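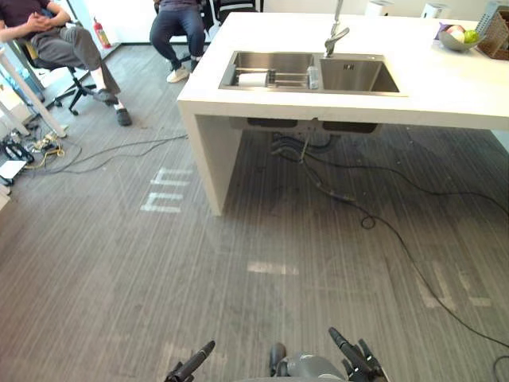
The double sink on the kitchen island.

Back from Pikwood and I still have sand in my shoes! We had the cottage for a week, the four of us and the dog, and I want to get this down before the laundry mountain takes over.

First, the drive. It's 34 miles from the highway exit to the coast and the last stretch is all bends, so Macarena sat up front with the window down and didn't say a word until we parked. Zulema and the dog slept the whole way. We stopped in Niltard for groceries, which I'd recommend, as the little store near the beach charges a fortune for milk and closes early.

I booked through Agata Martinelli, who has let the place out for years and answers emails faster than anyone I've ever rented from. She left us a hand-drawn map of the footpaths and it was better than anything on my phone. The path down to the cove starts behind the church, goes through a gate that sticks (lift it, then push) and comes out right above the water. I gasped the first time. Then I did it again every morning, with coffee in a travel mug, and it never got old.

Dogs can go on the main beach before 9 and after 6, but the cove is fine all day. Ours found a dead crab and carried it for most of a mile. He was so proud!

The town is tiny and I loved it. There's one bakery, Figueroa, and you need to be there by eight if you want the cheese rolls. We missed them twice. The third day I went down in my pajama top with a jacket over it and came back with six, and we ate the lot on the wall by the harbor before anybody else was up. Well, Catalina was up – she runs, even on vacation, and she came around the corner at exactly the right moment.

Dinner out was just the once, at Ciketura. Get the mussels. Get the potatoes too, and sit upstairs if it's clear, because you can watch the boats come in. Everything else we ate was pasta or eggs or something on toast, and I was perfectly happy with that.

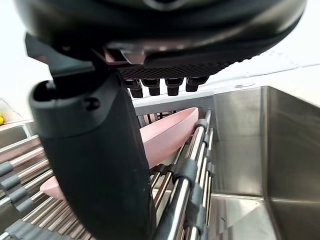
Metal dish rack, close up.

The big walk was out to the lighthouse. The sign says 500 steps up from the lower parking lot, and my legs believe it. Take water, there's none up there. The wind at the top was so strong that Macarena's hat went straight over the fence and off toward the sea, and we laughed until we had to sit down. On the way back we took the low road through the fields, much gentler, with lambs on both sides and a farm stand selling jam on the honor system. I bought two jars of gooseberry and should have bought five.

It rained one full day. We played cards, read, and napped, and I finished a whole novel in one go, the first time in I don't know how long.

We've already asked Agata about July. Her first free week is the last one of the month and I'm trying to talk my brother into coming with his kids – they'd go crazy for the rock pools. If you've been there in high summer, tell me how bad the parking gets!

Posted 26/05/2024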